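Chamado 107 – Clerkidik (módulo de dobra) – braço direito desiste da peça
Status: em andamento
Produto: Clerkidik, com controlador Tefera
Aberto por: bancada de testes, Cindico

Oi, pessoal do suporte! Voltei, e desta vez com mais detalhe, porque no último chamado vocês pediram (com razão) que eu explicasse melhor.

O problema: mando dobrar roupa, o braço esquerdo vai para a posição de espera direitinho e o direito desce até perto do tecido, fecha a garra, sobe sem nada e o programa marca "peça segura". Segura onde, gente? Aí ele faz o movimento inteiro da dobra no ar, todo caprichado, e avança para a etapa seguinte. Com toalha de rosto isso quase não acontece. Com roupa de tecido fino e cós mais grosso é um festival.

O que já tentei, na ordem:

Reiniciei o Tefera e refiz a calibração dos dois braços. Nada mudou.

Baixei a altura de aproximação em 2 milímetros. Melhorou um pouco, mas a ponta começou a arrastar no estofado e tive que voltar ao valor antigo.

Subi o limite de força da garra para 200 na tela de ajustes (vinha bem abaixo disso). Agora ela fecha com vontade, só que continua fechando no lugar errado. 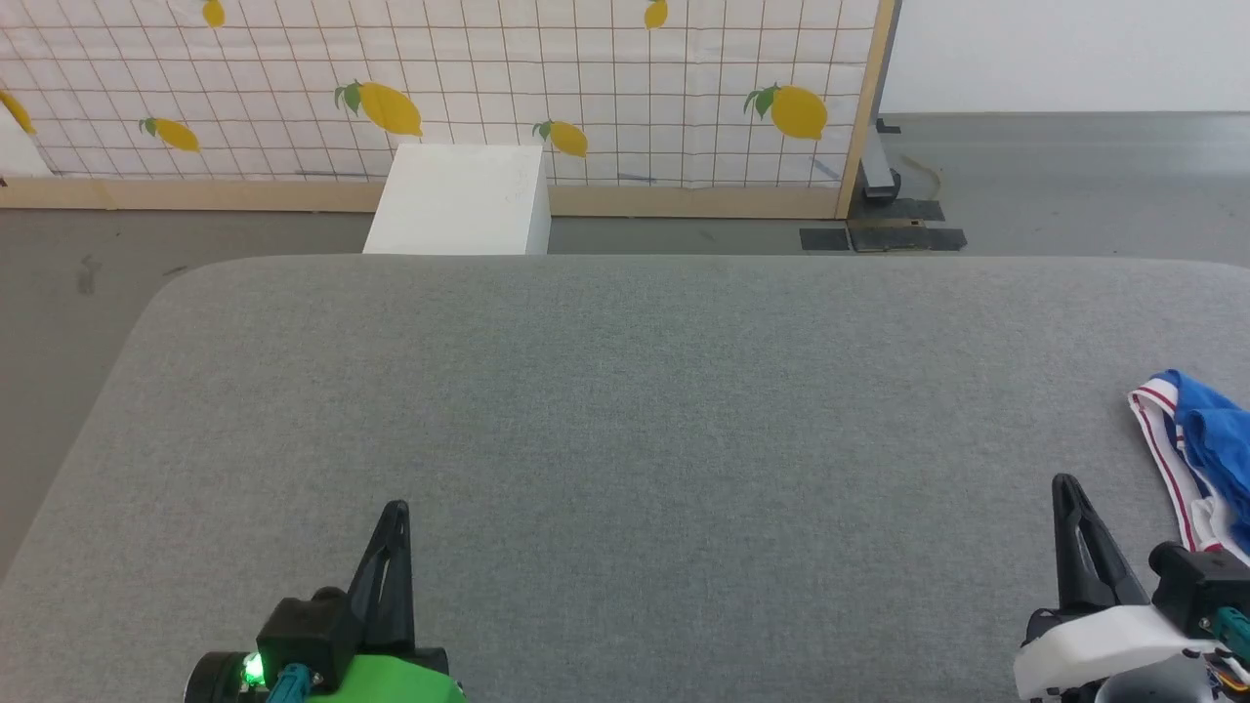 Rodei também o lote grande no domingo, com calma e sem ninguém me chamando: 200 tentativas, sempre com a peça jogada de qualquer jeito, que é como roupa aparece na vida real. Quase 107 terminaram com a garra vazia e o registro dizendo que deu certo. O que me incomoda nem é errar, é ele não saber que errou! Minha impressão é que o Fladosent, que faz a leitura do tecido, escolhe o ponto mais alto da dobra e ignora se ali tem pano suficiente para pinçar.

Atualização, 16h: segui a sugestão de vocês e desliguei a escolha automática do ponto. Marcando o ponto à mão na tela, o braço pega bem melhor, inclusive pelo cós. Então a mecânica parece boa e eu apostaria na leitura. Mas marcar à mão peça por peça... aí eu mesma dobro, né? Levo uns segundos e ainda ouço rádio.

Me perguntaram aqui se dá para prometer a função de dobra para uso em casa já em fevereiro. Respondi que para toalha, talvez. Para o cesto misturado de uma família, eu não prometeria.

Preciso de duas coisas: como fazer o Clerkidik conferir a abertura da garra antes de marcar "peça segura", e se existe versão mais nova do Fladosent para testar. Os registros do lote estão anexados. Deixo o chamado aberto e a escolha automática desligada até vocês responderem.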